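Inari - Prisavgate (12" LP, reissue)

Cat. no. STEN 043
Label: Stendico
Format: black vinyl, 33 rpm, printed inner sleeve, download card
Condition: new, sealed

I've been pestering Stendico for this one for years, so forgive me if I go on a bit. Prisavgate was the second Inari album and the only one made with all four of them still on speaking terms. Sandra Crabtree sings and plays the organ, Yao-tsung Lai is on guitar, Lok-yiu Chow plays bass and Yen-ting Kao drums like somebody falling down the stairs in perfect time (I mean that as high praise!).

The first pressing was tiny and sold mostly from a table at gigs. My own copy has been played so much that side two sounds like frying bacon, and I'd more or less given up on ever hearing the quiet bit in Heydari properly. Well, now I can. The new cut was done from the original tapes and there's a second guitar tucked away on the left that I'd never noticed - lovely, wobbly thing it is too.

If you only know the debut, be warned that this is a slower record. The songs are longer, the organ is right up front and Sandra doesn't start singing until nearly two minutes in. Give it a couple of evenings. Side one is the one I play to friends, but side two is where I'd send you if you've got the house to yourself and a decent pair of headphones. 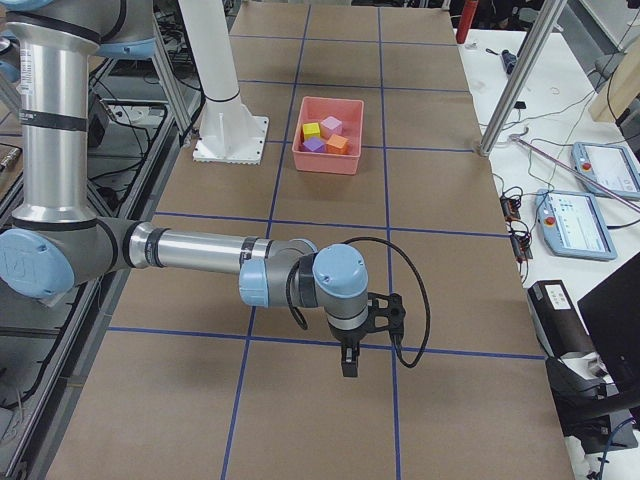

Robot arm and gripper over the blue tape grid.

Track list

Side one
1. Small Hours, Big Coat
2. Heydari
3. The Ferry Song
4. Left at the Bakery

Side two
5. Prisavgate
6. Tin Roof
7. Goodnight, Pak-hei

The last one is for Pak-hei Wu, who recorded the album and also wrote the new sleeve notes. They're very funny about the heating in the studio and rather touching about the band, and I'd read them before you put the record on.

A word on the pressing. I've played two copies right through on my own deck and both were flat and quiet, with one soft tick between tracks five and six on the second. The sleeve is thick card with a matt finish, so it does pick up finger marks.

There are 2000 copies for the whole world and I've got 43 of them. One per customer for now, please. Orders go out second class in a stiff mailer, with the record outside its inner sleeve if you ask me to open it first - just put a note in the box at the checkout. Otherwise I'll leave it sealed.

In stock from 09/12/2019. The CD version should follow in April.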